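# Chapter 12: From Belt to Tray

Most goods that are sold in boxes are handled many more times than the customer would guess. A small boxed item may be lifted, turned, set down and lifted again at every stage between the maker's packing room and the shelf. Each time, there is a chance that it will be put in the wrong place, put down the wrong way up, or marked. Chapter 11 dealt with the box itself: board, folds, closures and wrapping. This chapter deals with the short distance between a moving belt and a tray, and with the work that goes on there.

By the end of the chapter you should be able to:

- name the parts of a simple belt-and-tray station
- say which face of a box should be presented, and to whom
- set out trays so that they can be filled and taken away without crossing the belt
- recognise handling marks and decide whether a box can go on
- fill in a tray slip correctly

## 12.1 The station

A station is any place where goods leave the belt or join it. It needs a flat surface beside the belt, some trays, and enough clear space for a box to be turned round. In large buildings there may be a long row of stations, and in a small workshop there is often only one. The principles are the same in both.

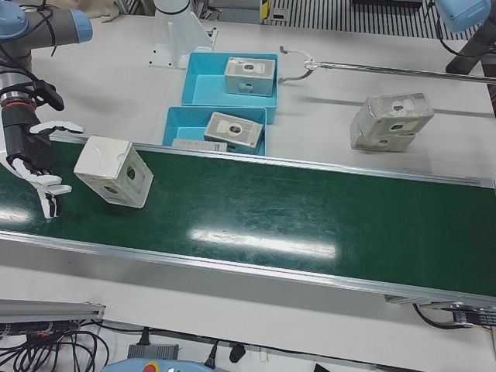 The belt should run at a height that suits the work, and the surface beside it should be near enough to that height that boxes are moved across and not dropped down. A drop of even a few centimetres, repeated all day, will crush corners. Rails along the sides of the belt keep goods from wandering off, but a rail is also an edge to be cleared. A box dragged over a rail will pick up a line across its lower face, and thin plastic wrap will catch and tear.

Trays are preferred to open tabletop for anything that will be counted. A box on a bare table belongs to no group until someone decides that it does. A box in a tray already belongs to that tray. For this reason many packing rooms have a rule that goods may rest on the table only while they are being looked at.

The surface should be pale and plain if there is a choice. Dirt, loose labels and scraps of wrap are easy to see on a pale surface and hard to see on a patterned one. The belt itself is usually darker, and will show scratches and dust after a fairly short time in use. Scratches do no harm. Dust does, if it is allowed to build up, and a belt should be wiped along its full length at the start of a shift.

## 12.2 Which way up?

Boxes have six faces, but for handling purposes only three matter. The **base** is the face the maker intended the box to stand on. The **front** is the face with the picture or the product name. The **label face** carries the barcode or stock number, and may be any face at all, or may share one with the front.

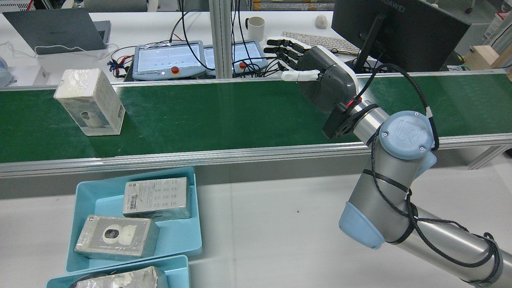 Stability comes first. A tall box resting on a small base will travel well on a smooth, steady belt, and it takes up little of the belt's length, but it will fall if the belt starts or stops sharply. The same box laid flat is very hard to knock over, though it may hide the label. A white box standing upright on its narrow end, as on the left of the belt in Figure 12.2, shows its label strip and its small product illustration to anyone on the near side. The wrapped boxes in the upper tray have been placed in two different ways: the rear one lies flat, with its printed icons and barcode sticker uppermost, and the front one lies on its side at an angle, so that the picture of a round security camera faces out. Either position is safe. If the next step is scanning, the first is quicker, and a worker filling that tray for a scanner would lay both boxes flat.

The rule taught at the Kemeys training room is to ask what the next person needs to see. If the next step is a count, the boxes should all lie the same way. If the next step is a check of the contents against an order, the fronts should be up. If nobody has said what the next step is, find out before filling the tray.

Plastic wrap adds a difficulty. It reflects overhead lights, and a barcode under a crumpled patch may not scan at the first attempt. Smooth the wrap with the flat of the hand. Do not pull it tight from one corner, as this can split the seam.

## 12.3 Setting out the trays

Trays should be set side by side and square to the belt, close to the rail. A gap between rail and tray collects small items and slips of paper. Where two trays are in use, one is normally filled before the other is started. The exception is sorting, where each tray stands for a different destination and both are filled together. 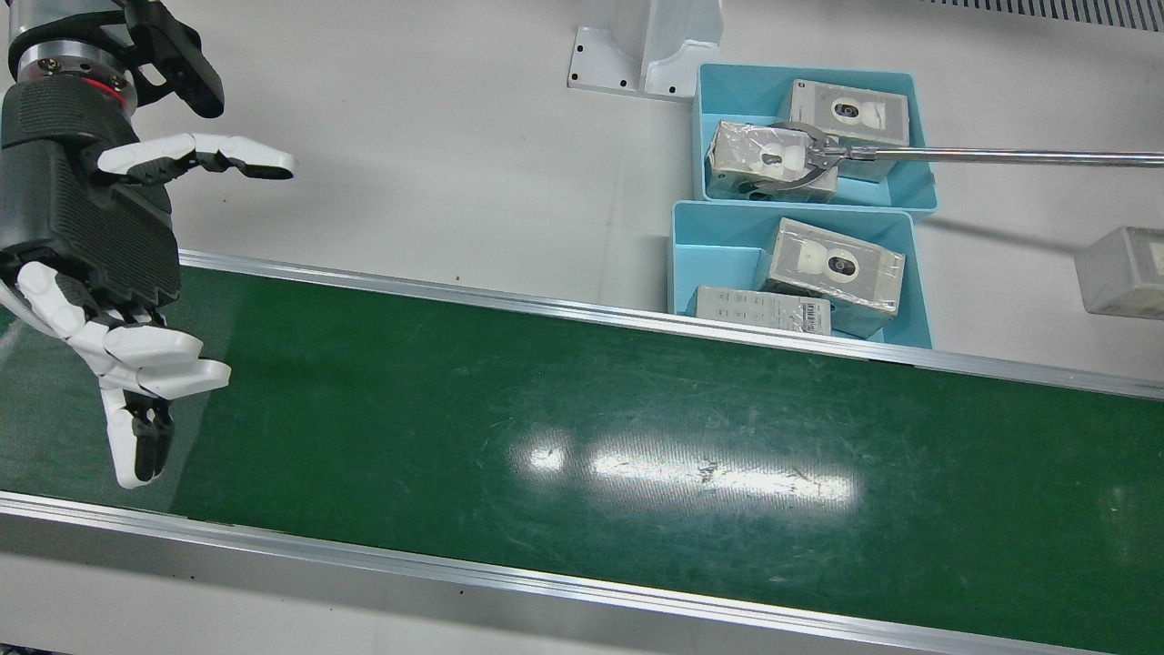

**Figure 12.3** Two light-blue trays set side by side just beyond the far rail of the belt.

Shallow trays with slightly flared sides are common because a hand can reach the bottom without scraping a knuckle, and because the contents can be seen from most positions. Their drawback is that boxes may be stacked above the rim. This should be avoided. A tray that is carried with boxes above the rim will sooner or later lose one.

Every filled tray carries a slip. The form used in this book is the Nudum slip, which has 2 parts: one stays with the tray and the other goes to the desk. Write the stock number, the quantity and your initials on both. In the worked exercise at the end of the chapter, Snædís Toft receives a delivery note for 110 boxes and finds that her slips add up to 100. You will be asked to work out from the slips which tray was left off the list.

### Before you read on

Look at a kitchen cupboard or a shelf in a shop. Note which face of each box is turned towards you, and whether the box is resting on its base. Keep your notes, as they will be needed in section 12.4, where we turn to handling marks.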